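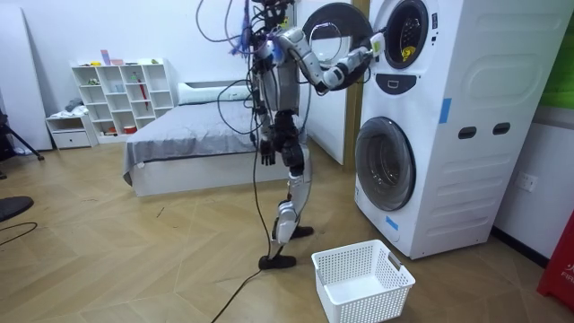
Stacked Laundry Machines: Keeping the Upper Drum Fresh

Musty smells in a stacked pair nearly always start in the door seal of whichever unit does the washing. Pull back the rubber lip and wipe the fold with a cloth dampened in plain white vinegar, then dry it. Once a month is enough for most households.

Lint filter. Clear it after every load. Every few weeks, rinse it under the tap, as fabric softener leaves a film that air will not pass through. Let it dry fully before refitting.

Drum. Wipe the inside with 300 ml of warm water and a spoonful of bicarbonate of soda. Do not use scouring pads – they scratch the steel and the scratches hold soap.

Empty wash. Run the washer with nothing in it at 60 degrees or hotter. If you normally wash at 40, do this monthly. Leave the door and the detergent drawer open afterwards.

Stacking kit. Check the bracket screws twice a year. A loose bracket shows up first as a rattle on the fast spin. Switch off at the wall before touching anything, and never lift the upper unit down alone.

Levelling. Put a spirit level on the floor-standing unit, front to back and side to side. Adjust the feet and tighten the lock nuts. Vinyl and laminate floors can settle under the weight, so check again after a month.

Comments

Vivek Agarwal: Does the vinegar harm the seal in the long run?

Eero Ikonen: Not if it is diluted by half and wiped off. I would not leave it to soak.

Vivek Agarwal: Thanks. The rattle on ours was the bracket, two screws loose at the back.

Contact | © Zetstead Household Notes | Back to top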